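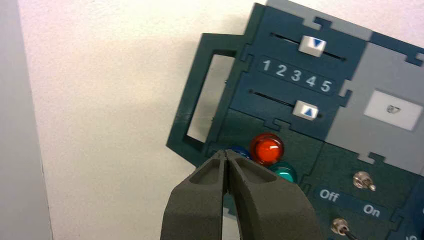 Hot water runs out after one shower, landlord says it's normal
Asked by Matvii Hutsuliak, 1/25/23
Category: Home and Rental > Plumbing
Viewed 2,857 times

We moved into a two-bedroom unit in June and the hot water has been getting steadily more theatrical ever since. Whoever showers first has a lovely time. Whoever showers second gets four minutes of optimism and then a lesson in character. I am usually second.

It's an electric storage tank, a Vorel, in a cupboard off the laundry. The sticker has mostly worn away but I can make out 100 litres. There are two adults and one kid in the place. I rang the property manager, who told me that all hot water runs out eventually. I couldn't fault the logic.

Things I have tried: turning the kitchen mixer off properly, showering at odd hours, swearing. The water is plenty hot when it starts. It just doesn't last. In winter I could at least blame the cold pipes, but it's been stinking hot for weeks and it's no better.

Is the tank too small, is something broken, or do I just need to become a faster person? I'd rather not pay a plumber to look at something that isn't mine.

3 answers

Answer 1 (marked helpful by 21 people)

A hundred litres for three people is on the small side, so the tank was never going to be generous. But you say it's been getting worse, and a tank doesn't shrink.

Find out what tariff it's on first. If your bill has a line for controlled load or off-peak, the tank only heats in certain hours, mostly overnight. Use it all by 8 am and that's your lot until the power company feels like it. A small tank on off-peak is a miserable combination and I've lived in two rentals that had it. The owner can have it moved to the continuous tariff. It costs more to run, and you'd be the one paying, so do the sums before you ask.

If it's already on continuous, then I'd be looking at the element or the thermostat. Some bigger tanks have two elements and when the bottom one dies you only get a hot layer at the top, which feels exactly like what you've got. Yours probably has just the one, but sediment can bury it, and a tired thermostat can cut out early. Don't take the cover off to check. It's live behind there and it's an electrician's job.

Also have a look at the shower head. Run it into a bucket for 30 seconds and double what you get. Ours was doing 18 litres a minute when we moved in. We swapped it for a nine litre Flilanico one and the second shower came back from the dead. Keep the old head in a drawer so you can put it back when you leave.

As for the property manager, put it in writing. An email with dates in it gets a different reaction from a phone call. In most states the landlord has to keep the hot water working, and a failed hot water service generally counts as an urgent repair. A weak one is more of an argument.

Answer 2

get gas

Answer 3 (Mesfin Wubshet)

Agree with most of the first answer. I'd add the relief valve, the one with the little lever near the top of the tank. It should drip a bit while the tank is heating. If it's running all the time you're sending hot water down the drain, and that would fit with it slowly getting worse. Follow the copper pipe from the valve to wherever it comes out and put an ice cream container under it overnight. Mine was filling a bucket by morning and I'd been blaming my teenagers for a year. They have not let it go.

Comment from Matvii Hutsuliak: Container was overflowing at 6 am. Photo and email have gone to the property manager. She has replied that some dripping is normal.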